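Minutes of the Wurevdale Traders' Marketing Group, July 2020

Present: Marina Politis (chair and, after a long silence, minutes), the bakery, both halves of the shoe repair shop, Polishchuk Blinds, Clisano the ice cream people, and a man from Romau who left before the item he had come for.

Apologies: the florist, by text, with a sad face.

1. Minutes of the last meeting
Agreed, apart from the word "lively", which the bakery asked to have removed. It was removed.

2. The newsletter
The February newsletter went to 600 addresses. 125 people opened it and six clicked on something, two of them sitting in this meeting. Clisano felt the subject line ("Newsletter") might be partly to blame. Polishchuk Blinds said it was clear and did what it promised. A vote was proposed and then forgotten.

Agreed: the next one will have a subject line with at least one offer in it. The bakery will supply the offer. The bakery asked what sort of offer, and was told a good one.

3. Paid search
Romau had quoted for managing our search adverts. The chair read the quote aloud up to the word "synergies" and then passed it round. The shoe repair shop wanted to know why we would pay to appear above ourselves when people type in our own name. There was some feeling that this was a fair question. It would have gone to the man from Romau, had he stayed.

Agreed: ask for a smaller quote in plainer English. Trial budget not to go over £60 a month.

4. The shared website
The page headed "Latest News" still announces the Christmas lights. Marina has the password again, and has changed it to something she can spell.

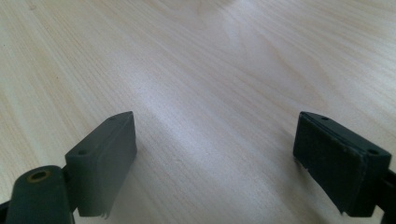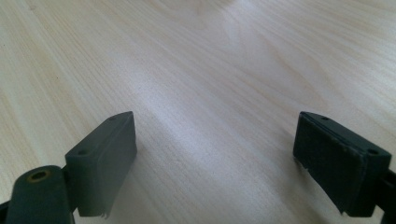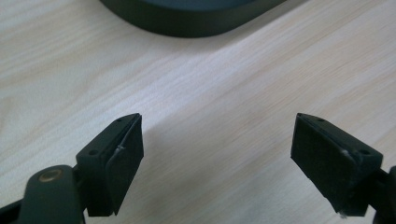 Polishchuk then said that the whole argument about the website was back to front, and that people wanted opening hours, a phone number and a map, in that order, before they wanted anybody's story. Clisano has just paid for a story and did not agree. The discussion took about 20 minutes – the opening hours went up the page and the stories stayed where they were.

5. Reviews
The bakery has been replying to bad reviews late at night and was asked to do it in the mornings. The bakery said it is up at four, so this comes to the same thing. A standard polite reply will be drafted and passed round for everyone to make less polite.

6. Any other business
The shoe repair shop asked whether we should be making short videos. Put off to the next meeting, as it was last time.

Actions
Marina: take down the Christmas lights (website).
Bakery: offer, and standard reply.
Clisano: write to Romau.
Polishchuk: correct opening hours from every member, including Polishchuk.

Date of next meeting to be sent by newsletter, and also by phone.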